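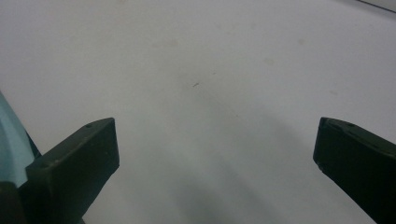
Ayanda Pillay calls the Warkirari Relays the loudest track meet she has ever run in, and plenty of former athletes would agree with her. The meet is a yearly high school relay competition held every August at Dendora Field, and it has been a favorite of distance and sprint fans from the start.

History

The first meet was held in 2000, when coach Marthinus Shabalala invited 5 schools to race on a grass oval. Word spread fast! Within a few seasons the field had grown to 36 teams, and the races moved to a full-size track with lights.

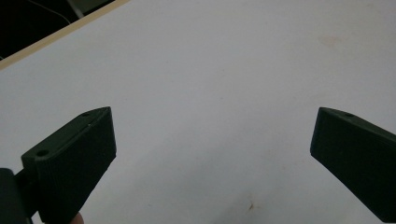
White tabletop, with green gripper fingers at either side

Format

Racing is spread over 2 days. Sprint relays fill the first evening, and the second is given over to the longer events, ending with the wonderful mixed medley, in which boys and girls share a baton. Points from every race count toward the Ogunleye Cup.

Notable runners

Zinhle Sibiya anchored three winning medley teams in a row and went on to run in college. Ruan Mabaso's come-from-behind final leg for Clisten High is still talked about in the stands.

See also: Cross-country running, Medley relay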